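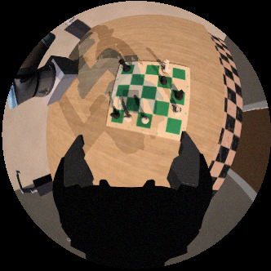

Time recording after the Pravitz merger: six-minute units or quarter hours?

Home Forums Practice Management Members Log in

This site uses cookies to remember your login and preferences. Accept Manage settings

ledger_and_sons
October 11, 2018
We are an accountancy practice of 31 staff, recently merged with Pravitz, which has 6. Our side records time in six-minute units. Theirs records in quarter hours and bills most compliance work at a fixed fee. Both sets of timesheets have to go into Cistix by the end of the month and the partners want one unit across the firm. Has anyone moved in either direction, and what happened to write-offs?

tab_delimited
We went from quarters to six minutes. Recorded hours on small jobs dropped, as you would expect when a four-minute phone call stops being entered as fifteen. Write-offs dropped with them. Net recovery barely moved. The main cost was admin: more lines per timesheet and more queries at month end.

Plidden_Pete
I would leave the Pravitz staff alone. If the fee is fixed, the unit has no effect on the invoice. You are only measuring cost, and quarter hours are accurate enough for that.

Aslı Öztürkmen
I disagree with Pete. Fixed-fee work is where the small units matter, as there is no client querying the bill to tell you the job overran. We had one payroll client at 897 a year, and the quarter-hour sheets showed it making a small profit. On six-minute units it was a loss, mostly short calls that people had rounded down to nothing. We repriced it at renewal.

Plidden_Pete
Rounding down to nothing is a supervision problem. People who skip a short call on a quarter-hour sheet will skip it on any other sheet.

Aslı Öztürkmen
Some will. Ours did not, once there was a box small enough to put it in.

cabello_bookkeeping
Check the import before you argue about policy. When we at Cabello loaded old timesheets, the decimal field was set to one place, so 0.25 came in as 0.3 and 0.75 as 0.8. It took a week to find. Set it to two places first and run a test batch of 30 entries against the source.

ledger_and_sons
Thanks, I had not looked at that. Ours is set to one place. Can it be changed after the ledgers are open?

cabello_bookkeeping
Yes, but only by the administrator account, and existing entries keep the old rounding — so change it before you load anything.

tab_delimited
Also decide what happens to work in progress that straddles the change. We closed every open job to a cut-off date and carried the balance forward as a single value, with the old sheets kept as a PDF. Converting line by line is not worth the hours.

ledger_and_sons
Agreed on the cut-off. I will propose six minutes for everybody from the first of the month after the import, with Pravitz fixed fees unchanged until renewal. Pete, I expect their manager will make your argument at the meeting.

Plidden_Pete
Then he is right. Let us know how the test batch goes.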